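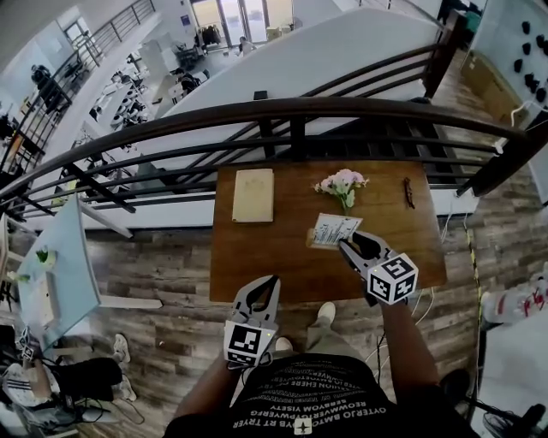

Small table up on the landing: what would you keep on it?

lendadis_lou
Morning all. We've got a little wooden table on our upstairs landing at work, right up against the metal railing, looking down over the main floor. Reddish-brown top, nice bit of wood. I've been told I can "make it welcoming" for people coming up the stairs, with a budget of basically nothing. So far it's got a beige notebook for visitors to write in, a small bunch of pale pink flowers, and a printed card on a little cardboard stand. Somebody's glasses may also be living there now. Is that too much for one small table? I keep shuffling things about and then putting them back where they were.

ebbe_s
Not too much at all! I'd put the flowers in something, mind. Lying on their side looks lovely for one morning and then you've got a sad heap by teatime. Jam jar, inch of water, done.

hatemshehata
Disagree with Ebbe about the jar, sorry. Table next to a railing, open drop, people walking about underneath? One elbow and that's glass and water on someone's desk. I'd go for dried flowers and leave them lying flat. My sister did that on her hall shelf and they lasted till February.

ebbe_s
A heavy mug then. Or an old teapot. I'm not giving up on water, dried flowers just collect dust and then you have to dust them, which is a horrible job (ever tried it?).

MacBrayne_D
Bigger question is the card. What's on it? If it's all small print no one is going to stop at the top of the stairs to read it. We had one at the Honilmont building that ran to 163 words, and people still asked the front desk where the toilets were. Name of the place, who to ring, finish.

lendadis_lou
Erm, it's quite wordy, yes. Black text top to bottom on a white card. The cardboard stand was me with a pair of scissors and I'm rather fond of it, so please be kind.

MacBrayne_D
Stand stays, text goes.

eskilbraaten
I like the cardboard stand! Matches the notebook, all those sandy colours next to the warm wood. I'd swap the sides round though. Most people are right-handed, so notebook on the right where they'll be writing, card on the left. And tie a pen to it. We got through 2 boxes of pens in one summer before somebody found some string.

hatemshehata
A pen on a string looks like the post office. Just buy cheap pens.

eskilbraaten
The post office still has its pens, Hatem.

bohdan_didenko
Does the notebook get used? Ours at Osagie was on a table a lot like that and it filled up with doodles and one recipe for lentil soup. I moved it downstairs next to the chairs and people started writing proper things in it. Nobody wants to write standing up with their bag on their shoulder.

lendadis_lou
Good point about standing up. There's no room for a chair up here, it would be right in the way of the stairs. So far we've got nearly 100 names in it but hardly any actual comments, so maybe names is what a standing-up book is for? I'm fine with names.

ebbe_s
Names are nice. Put a question at the top of each page and you'll get more out of them. "Best thing you ate this week", that sort of thing.

MacBrayne_D
And find out whose glasses they are.

lendadis_lou
I've sent a message round. Right, plan for now: shorter card, notebook over to the right, pen on a string (sorry Hatem), and I'm bringing in my gran's brown teapot for the flowers. Will report back if it goes over the edge.

hatemshehata
Blu-tack under the teapot. Please.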